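Workshop notebook – snack sorting, October

Started at 9 in the morning with a full mug of tea and every intention of being finished by lunch, which anybody who has worked on this project will know was optimistic. The job was the small snacks for the Gresmont boxes. I have been putting it off, partly because the little ones are so fiddly and partly because I like them and tend to stop and read the wrappers.

We did it on the bed again. I know the table is the proper place, but slim packets slide on a hard top and roll off the back, and on the quilt they stay more or less where they're put. The folds need smoothing every so often (I forgot, of course, and had to fish a few things out of the creases). The bigger crinkly bags can stand up by themselves if you nudge the bedding around them a little.

The Ogola list has 524 lines now, and it still says only "stick, green" for one of my favorites. I've added a fuller note so the next person can find it: slender, glossy green film, corn-like pictures in yellow and orange, Japanese lettering running down the length, twisted tip. It should be held upright for checking so the writing can be followed from one end to the other, and please be gentle with the twist.
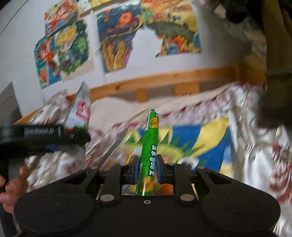
Wilico wrote back in the margin to ask whether the sticks could go in the same tray as the flat packets, as two trays for such small things seemed like a waste of a shelf. I've thought it over and I'd still keep them apart. A stick laid across flat packets makes the whole stack rock, and then you spend your afternoon straightening it. If the shelf really is that tight, stand the sticks in a cup at the end of the tray – I would be perfectly happy with that.

After tea (the second one, the first went cold) I moved on to the flat things. The illustrated board with the green spiky-backed creature makes a lovely sorting surface, much nicer than the gray card we had last month. Its blue background shows up the tan and brown packages very well. The dark blue one with yellow and white on it is harder to pick out at a glance, so I'd put that sort on something pale next time. Packages side by side, please, and no overlapping, even if it means doing the job in more rounds. The wall with the children's artwork is a cheerful thing to look up at between rounds, too.
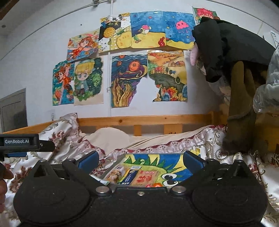
Left to do

Fix the short entries in the Ogola list, beginning with anything that gives only a color.

Ask Lodance for more of the shallow trays. We have 11 and I would like a few spare. The deep ones are no use for this, you can't get your fingers under anything.

Find a pale board for the dark packets.

Shake out the bedspread before anyone sleeps under it – crumbs get into the lace and they are a misery to pick out.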